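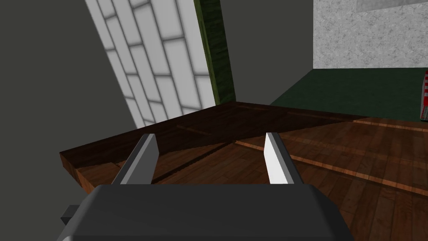

Why can't the robot just be told to be careful? Masaru Ichikawa put that question to us after reading our last page, and plenty of other readers have wondered the same thing.

The trouble is the word "careful". You know what it means because you have spilt drinks, trapped your fingers in doors and been told off for running indoors. A robot has done none of that. It follows instructions, and "be careful" is too vague to follow. How fast is too fast? How close is too close? Someone has to decide, and then write it down.

That is what safety rules for robots are. They turn "be careful" into things that can be measured and checked.

Who writes the rules?

Some rules are laws, made by governments. If a company breaks a law it can be fined or made to stop selling its robot.

Other rules are called standards. A standard is a long document that experts from many countries have agreed on. It might say how hard a robot arm is allowed to push against a person, or where the stop button must go. Standards make it easier for a factory in one country to use a robot built in another.

Then there are house rules. These belong to one workshop, school or company. At Jemwood, where robot arms are taught to work in kitchens and living rooms, the house rules fill 206 pages. Most people who work there only need to know the part about their own job.

Practising where it can't hurt anyone

One house rule at Jemwood is that a new program has to be tried in a simulation first. A simulation is a pretend world inside a computer, a bit like a video game. It has floors, walls and furniture, and the robot in it has the same shape as the real one. If the pretend robot bangs its hand on a pretend table, no one has to mend anything.

The program Jemwood uses for this is called Salian. Each practice run in Salian is called a trial. Before a program can be moved to a real arm, it must complete 1000 trials in a row without breaking a rule. If it breaks a rule on trial 999, the count goes back to the start.

This sounds harsh, but computers can do trials quickly. One program for putting cups away needed 3747 trials before it passed. It kept lifting the cups too fast.

Here are some of the rules that Salian checks:

The hand must slow down when it gets near a surface.
The fingers must not squeeze harder than the limit set for that job.
The arm must stay inside its working area.
If the robot loses track of where it is, it must stop and wait.

The part of the robot that holds things is called a gripper. Many grippers have two fingers, which slide or swing together to pinch an object.
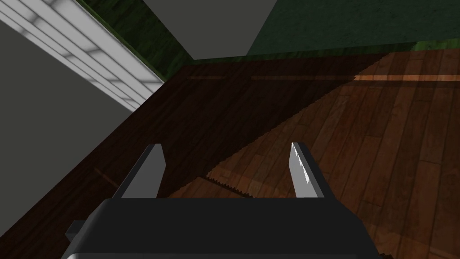 The rules for grippers are stricter than you might expect, given how small they are. Fingers that close can pinch, so people must keep their hands away from them when the power is on. A gripper should also keep hold of what it is carrying if the electricity goes off. Think of a robot holding a glass jar during a power cut. If the fingers opened, the jar would fall.

A pretend world is not enough

Simulations leave things out. A real floor might be slippery, and a real cable can get caught on a chair leg. Light coming through a real window can confuse a camera. For this reason, passing in Salian only means that a program is allowed to move on to the next stage.

In the next stage the real arm runs very slowly, with a person standing by the stop button. That person is called the safety lead and has no other job while the arm is moving. They may not look at a phone or help carry things. Kusum Yadav has been a safety lead at Jemwood since November. She says the hardest part is staying alert when everything is going well.

If the safety lead presses the button, nobody is allowed to be cross about it, even if there was no need to stop. People who are worried about getting into trouble wait too long before pressing.

What happens when something goes wrong?

It gets written down. The report says what the robot was doing, which rule was broken and what will be changed. Small problems are reported too, such as an arm stopping a little late. Another company, Bresach, shares its reports with Jemwood, and so both can learn from the same mistake.

Rules can change as a result. The rule about slowing down near surfaces used to cover tables and worktops only. Floors were added later.

Words to know

Gripper: the part of a robot that picks things up.
Simulation: a pretend world in a computer, used for practice.
Standard: a set of rules that experts have agreed on.
Trial: one practice run.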